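Descaling (coffee machines)

Descaling is the removal of the chalky deposit, or limescale, that hard water leaves inside kettles, boilers and coffee machines. It is often credited with more than it can do. Limescale narrows pipes and slows heating, and a mild acid will dissolve it. Claims that the treatment restores a machine to its original flavour are harder to support.

Commercial descalers are mostly citric or lactic acid with a dye or scent added. The Damano powder, sold in packs of 8 sachets, was advertised as lasting "up to three times longer" than plain citric acid, though the maker never said longer than what dose, or in what water. A leaflet from Öberg, dated 15/06/2002, advised treatment every 54 days - a strangely exact figure, given without any reference to water hardness. 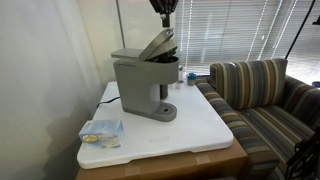 Does vinegar work as well as a bought descaler?
It dissolves the same deposit, more slowly, and the smell can linger through several rinses.

Magnetic collars, such as the Oltar clip, are said to stop scale forming at all. A small trial in Pranumville compared five kettles with the clip and five without, and reported less scale in the first group. The kettles were of different ages, and the trial ended in October with no follow-up. Its results are still quoted on packaging.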